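Notebook - low-clinker mixes, batch series with Ranelus binder
2025-03-01
Last updated: 2025-03-01

Picked up where the December series left off. Same aggregate from the Grønli pit, same sand, new delivery of the Ranelus slag binder. The old bags had gone lumpy along the seams and I didn't want to argue with the results later, so they went in the skip.

Mix A, control

Straight portland, 318 kg per cubic meter, no replacement. Water held at the same ratio as last time. Slump looked right and the mix came off the shovel clean. Cast cylinders and one short beam. Nothing odd. The steel molds need oil on the threads before the next round; two of the wing nuts had to be started with pliers.

Mix B, 36 percent replacement

Total binder 307 kg. Went in stiff. I gave it extra mixing time before touching the admixture, and it loosened up on its own after a few minutes. Added the plasticizer anyway at the dose on the sheet, and that was too much. There was a thin skin of bleed water on top of the cylinders by the time I had the lids on. Next time start at half the sheet dose and work up.

The surface of the beam closed up well under the trowel. Color is noticeably lighter than the control even fresh. Iklow asked for a pale finish on the curb units, so this may suit them without any pigment.

Mix C, same as B with recycled fines

Washed the fines twice and they still carried a lot of dust. Absorption is the problem here. I corrected the water using the figure from the December test, but this lot came from a different crusher and I should have run a fresh one. The mix tightened up fast in the pan and I had to rod the last mold hard to get it to fill. Expect some honeycombing at the bottom. If those cylinders break low, don't blame the binder until the absorption is redone.

Curing

All sets under wet burlap and plastic overnight, then into the lime tank. The tank heater is cycling more than it used to. Water temperature was in range at every check, but the swing between on and off is wider than I like. The probe clip was loose. Pushed it back and put a cable tie on it.

Labels are written in paint pen on the tops and again on the side. The grease pencil came off in the tank last time and we lost track of one set.

Press and logging

Hundix load frame zeroed fine. The software still drops the load rate if you change the specimen size after opening a test, so set the size first, then open, then check the rate. I have written this on the card taped to the frame as well.
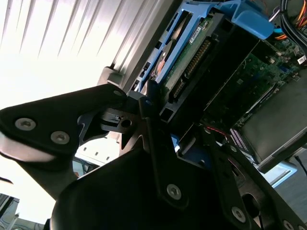 To do before the 28-day breaks

- Fresh absorption test on the recycled fines, both washed and unwashed.
- Repeat Mix B at half plasticizer dose. Keep the mixing time the same so we only change one thing.
- Cap and break the 4 spare cylinders from the December series. They are on the lower shelf in the tank, left side.
- Order neoprene pads for the end caps. The current ones are cracked around the rim.
- Ask Ranelus for the fineness data on this delivery. The certificate in the box covers the previous lot only.
- Send Iklow the small beam from Mix B once it is dry, so they can look at the color. Tell them it will shift some more over the next few weeks - they approved a wet sample once before and then complained.

Note on cost: the haul from Grønli is still the biggest item after the binder. If the recycled fines can be made to behave, we could take less sand per load. I would want a second clean series on Mix C before putting that in front of anyone.

Mixer drum washed out and left tipped. The drain trap was full of paste again and has been emptied into the waste tub.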